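Lonska 4 Roof Rack Crossbar Set

Raised-rail fit, aluminum bars, locking ends
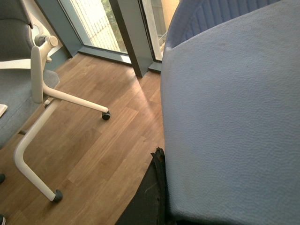

The Lonska 4 is a pair of crossbars for cars and wagons with raised factory side rails. It clamps to the rail from both sides, needs no drilling, and comes off with the same key that locks it. Most people can put a set on in 30 minutes the first time and much faster after that.

Each bar is an extruded aluminum wing section with a T-slot along the top. The slot takes standard T-bolts, so you can mount kayak cradles, ski carriers, bike trays and cargo boxes directly to the bar. A rubber strip fills the slot when it isn't in use. Cut the strip to length around your mounts and leave the pieces in place, since an open slot whistles at highway speed.

What the set fits

You need a raised rail with a visible gap between the rail and the roof along its full length. Flush rails, where the rail sits tight against the sheet metal, need the Lonska 2 and its separate foot pack. Bare roofs and rain gutters are not supported by either set.

The clamp opens wide enough for nearly all raised rails on wagons and small SUVs. Measure the outside distance between your rails at the front and rear mounting points. Many roofs are narrower at the front. The feet slide on the bar to take up the difference, and the bar ends may stick out a little farther in front than in back.

Cars with a panoramic roof can use the set as long as the glass does not rise above the rails when it tilts. Check this with the roof fully vented before you load anything.

In the box

Two crossbars, 107 cm each
Four clamping feet with lock covers
Two keys, matched to all four locks
Slot filler strip
Torque key
Printed instructions

Load and driving

Go by the lowest number you have. The roof limit in your owner's manual counts the weight of the bars and the carrier as well as the cargo, and on some cars that limit is lower than the bars can take. Put heavy items low and centered between the bars. Tie long boats down at the bow and stern.

Stop and check the clamps after the first few miles, then again at every fuel stop on a long trip. Rough roads and strong crosswinds are hard on any rack. Take the bars off when you don't need them. Your mileage will be better and the car will be quieter.

Care

Wash the bars with car soap and water. Road salt gets into the clamp threads, so rinse the feet well in winter and put a little grease on the bolts each November. Replace the rubber pads if they go hard or start to crack. Automatic car washes with roof brushes will catch on the bars and are not covered by the warranty.

Finish

Silver or black. The black bars are powder coated and will show scratches from metal carriers sooner than the silver ones do.

Related parts

Lonska 2 for flush rails
Stonent ski and board carrier, T-slot mount
Jinier kayak cradle, sold in pairs
Replacement lock cores, single or matched set
Gunawardena load straps with cam buckles

Fit questions

Send the make, model, year and body style of your car, along with the front and rear rail measurements. Annelore Hinrichs and Saeed Pakzad answer fit questions at the parts desk and will tell you which foot pack to order. If you have already opened the box and the clamps do not close on your rail, do not force them. Unused sets can be exchanged as long as the pads are clean and both keys are returned.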